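Ramville Residents' Forum > Household and Storage > Dry goods

Topic: Paper bags of dry goods: decant or keep as supplied?

Adeel Chaudhry (moderator)
Members are reminded that the shared pantry at Lostora House will be re-shelved in July. Before the labelling guidance is revised, I should be grateful for views on whether coffee, flour and similar goods ought to remain in the bags in which they are bought. The present guidance asks that everything be moved to lidded tubs. Several households have written to object.

pantry_north
Our household supports the present guidance. Paper bags do not stack, they fall over when the shelf is full, and a folded top is not a proper closure. We moved everything to tubs two years ago and have had no spillage.
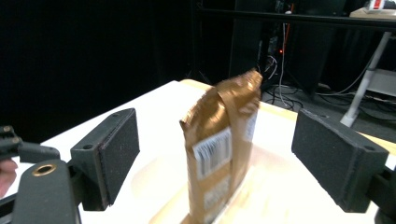

Gaspard Millet
I must respectfully disagree with the previous member. The difficulty with tubs is that the information on the packet is thrown away with it. A brown paper bag such as this one has a barcode label on the front and a smaller label lower down, and once the contents are tipped into a tub none of that goes with them. Last winter we held three tubs of pale flour and could not establish which was which. I would propose that bags be kept, folded down firmly and secured with a clip.

shelf_21b
A clip is acceptable for coffee. It is not acceptable for flour or sugar, and the guidance should distinguish between them.

pantry_north
With respect to Mr Millet, a label can be cut from the bag and taped to the tub. We do so as a matter of course.

Gaspard Millet
That is a fair suggestion where the label comes away cleanly. On a creased bag it frequently does not. I have also found the tubs supplied by Sollel too short for a tall bag to be placed inside whole, which would otherwise have settled the matter.

Adeel Chaudhry (moderator)
Thank you both. The draft wording will permit a bag of up to 300 g to be kept as supplied, provided that the top is folded and clipped and the label faces outwards. Flour and sugar are to be decanted, with the date written on the lid. Further comments may be added until the end of the month.

shelf_21b
Agreed, on condition that clips are provided.

20 replies | 1448 views | Shared 9 times

Latest comments
m_lai: Could rice be added to the list for decanting?
tamsin_r: I prefer jars, but the draft is reasonable.

Related topics
Clips and closures for the shared pantry
Lostora House: shelf allocation
Washing and returning Sollel tubs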